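Why does a ball roll off the table?

Put a ball on a table and let go. Sometimes it stays where it is. Sometimes it sets off by itself, even though no one has pushed it.

A ball touches the table at one tiny spot. A book touches the table with its whole cover, so it grips well and is hard to shift. With so little touching, a ball needs only a small nudge to get going.

Gravity can give it that nudge. If one side of the table is a bit lower, gravity pulls the ball towards that side. A table can look flat and still slope. On a table 100 centimetres long, one end may be slightly higher because a leg is standing on the edge of a rug.

The top matters too. A ball rolls a long way on a hard, smooth surface. On a towel it soon stops, as the soft loops slow it down. This rubbing is called friction.

Try it yourself

You need a ball, a table and a towel. Put the ball in the middle of the table, let go and watch for 60 seconds. Then move it near each edge and watch again. Lay the towel flat and do the same on top of it. Write down which way the ball went each time.
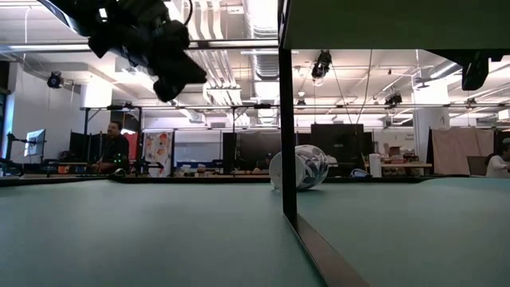
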